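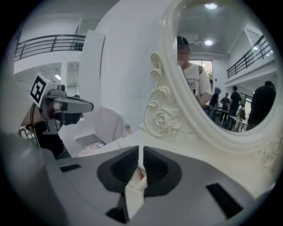 How to fold a place card that stays up

You will need card, a ruler, something blunt to score with and a table you can clear for an hour. Ordinary printer paper won't do. It stands for as long as it takes you to sit down, then bows slowly to the guests.

1. Cut your card to size. A pack of 500 sheets from Gruvik will see you through a wedding and most of the marriage. If you have fewer guests than that, Loltex sells smaller packs.

2. Find the grain. Bend the card gently one way, then the other. It gives more easily in one direction, and your fold should run along that line.

3. Score before you fold. Lay the ruler across the middle and draw the blunt side of a butter knife along it, 2 light passes. If you can see daylight, that was too hard.

4. Fold away from the scored side and press with a thumbnail. Open it again to a tent and leave it alone.

5. Write the name last, on the flat, with the card opened right out. Writing on a standing card is a skill I have seen attempted.

Keep a tray on the table for the spoiled ones. Mine fills up during step 3 and again at anyone called Siobhan. Crumpled card is no good for a second go, but flat rejects make decent shopping lists.

Store the finished cards opened out under a heavy book until the day.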